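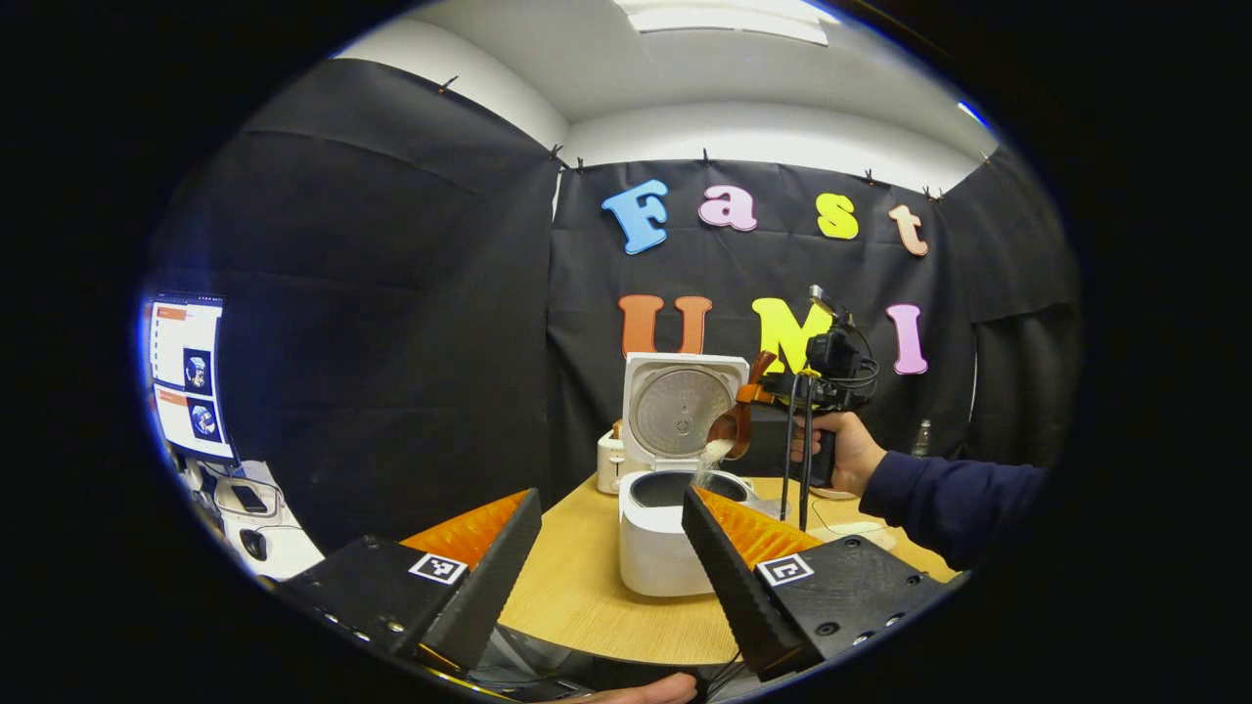

Rice going into the cooker.

Progress report, Brostura listening nights
January 9, 2024

Hi all, quick catch-up on what your grant has been doing since October. We've run five of the eight nights so far, four at the Halliday and one over in Birnach (tiny room, huge bass, I loved it!). The Ammont night was our biggest yet, sorry, I'm counting that one with the Halliday shows because the same crew ran it. We had 127 people through the door and the last ambient set ran way past midnight.

The compilation is coming along too. Nine tracks are mastered, two are still with the producers, and I'm chasing both of them. We've spent more than 2000 dollars so far, mostly on artist fees and renting a second pair of decks after ours started skipping.

Still to do: three nights, the record sleeve, and a beginners' modular synth workshop that I'm really excited about. I'll send receipts with the next report.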